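Call for Participants: Bundance Open Day, October 21, 2023

Bundance is looking for participants for its fall open day at the Jemance building. Participants will operate hand-held grippers on household tasks, first under instruction and then in front of visitors. The work is paid and no technical background is required.

What the day consists of

The morning is a closed training block. Each participant is assigned a station and a gripper and repeats one task until the motion is steady and the recordings pass a quality check. In the afternoon the doors open and the same tasks are shown to the public in short demonstrations. We expect around 300 visitors. They will be allowed to ask questions between runs but not during them.

Stations cover bed making, pillow placement, folding, and putting away kitchen items. Requests for a particular station can be stated in the application. They are not guaranteed.

Requirements

Participants must be 18 or older, able to stand for long periods, and able to hold a tool at chest height with one arm. Normal or corrected vision is needed. Left-handed applicants are welcome. Anyone who took part in the May session may apply again and can skip the written introduction.

Clothing with loose sleeves is not suitable. Rings and bracelets should be left at home or in the lockers on the ground floor.

Tasks in the bedroom station

A run starts with the pillow lying across the bed, at an angle to the headboard. The operator approaches with the fingers open, closes on the fabric, lifts, and sets the pillow down at the head end.

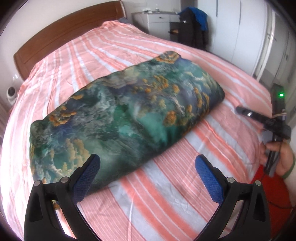 Runs in which the fabric slips are kept and labeled as such, so there is no need to stop or start over. The operator should keep the wrist straight and avoid fast turns, which make the recording hard to use.

How to apply

Send a short note with your name, age, dominant hand, and preferred station to Gilles Jacquet at the Bundance front desk. There are 7 places left. Selected applicants will receive the schedule and a consent form, to be signed before training begins.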